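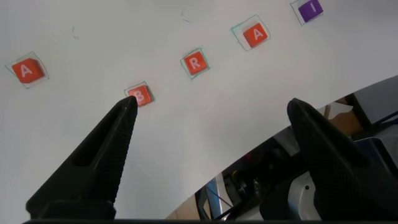 Unit 2: Placing letter blocks from a wrist camera

Robot Software Lab, course handout
Instructor: Gunnel Rustad. Lab assistants: Hefin Gethin, Nelli Hirvonen

This unit covers the software chain between a wrist camera and a gripper: finding the blocks and the drawn squares, deciding what goes where, and moving. The lab runs Saturday morning. Read sections 2.1 to 2.4 before you come. Section 2.5 is for the report.

2.1 What the task asks for

The board is a white surface with squares drawn on it in marker. Each block carries one letter. The target is given to your program as a string, and the squares are numbered along the row. A block counts as placed when its center is inside the square it belongs to. It does not have to line up with the drawn sides. In the view at the top of this handout, the outline around the left-hand A is turned at a different angle from the block, and that is a pass under our rule.

Color carries no meaning in this unit. The purple I is handled the same way as the red-orange letters. Students who sort by color first usually end up removing that code in the second hour.

2.2 Perception

The detector returns two lists, one of blocks and one of squares. Each block entry has a letter, a center, a rotation and a score. Each square entry has four corners and a state, which is either empty, filled or unknown.

Three problems come up often:

Hidden letters. With the camera mounted at the wrist, the fingers are always in view and can cover part of a block. The B in the first view is partly behind the tip of the left finger. Do not lower the score threshold to get around this. Keep the last good reading for that block and mark it as held.

Repeated letters. There are two A blocks on the board. A tracker that uses the letter as its key will merge them. Use a track number as the key and store the letter as a property.

Stray marks. The board has short pen strokes on it that are not part of any square. The square finder should throw out any contour that does not close. Thin or faint sides are the hard case, so close small gaps first and filter second.

The finger mask is in the Wornberg package, under masks. It was made with the gripper open. If you run detection while the fingers are closing, you need to compute the mask from the joint reading.

2.3 Choosing the next move

The planner compares the target string with the current state of the squares and picks one move at a time. It plans again after every move. We do not build a full plan up front, as a block can shift when its neighbor is put down.

For each square in order:
If it is filled with the correct letter, skip it.
If it is filled with the wrong letter, move that block to the parking area.
If it is empty, find the nearest free block with the right letter and place it.
If it is unknown, move the camera and look again.

"Free" means not already sitting in a square that wants it. With two A blocks this matters. Emlyn Bowen's version from last term left out the check and passed the same A back and forth between two squares until the run timed out. 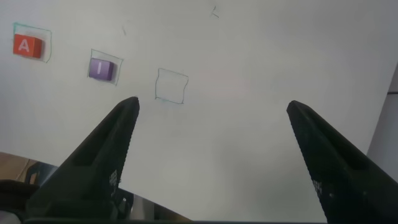

2.4 Working with a partial view

A close view takes in only part of the row. In the second view there is an A in one square, an I in the next, and an empty square after that. The planner must not conclude that these are the only squares on the board. Squares outside the view keep their last known state.

To decide that a square is empty, check the area inside the four corners, pulled in by 2 mm so that the ink is not counted. Gray shading on the board changes from one end to the other, so compare the inside of the square with the white just outside it. A fixed brightness limit will fail.

Place at the center of the detected corners. The squares are drawn by hand and are larger than the blocks, so small errors are fine.

2.5 Report

Run the planner in the Doltari simulator with 1,000 random starting layouts and list the failures by cause. Then replay the 13 recorded board runs and do the same. Turn in both lists, your planner file, and one page on the failure you would fix first.

Questions about the simulator go to Nelli. Questions about the replay files go to Hefin.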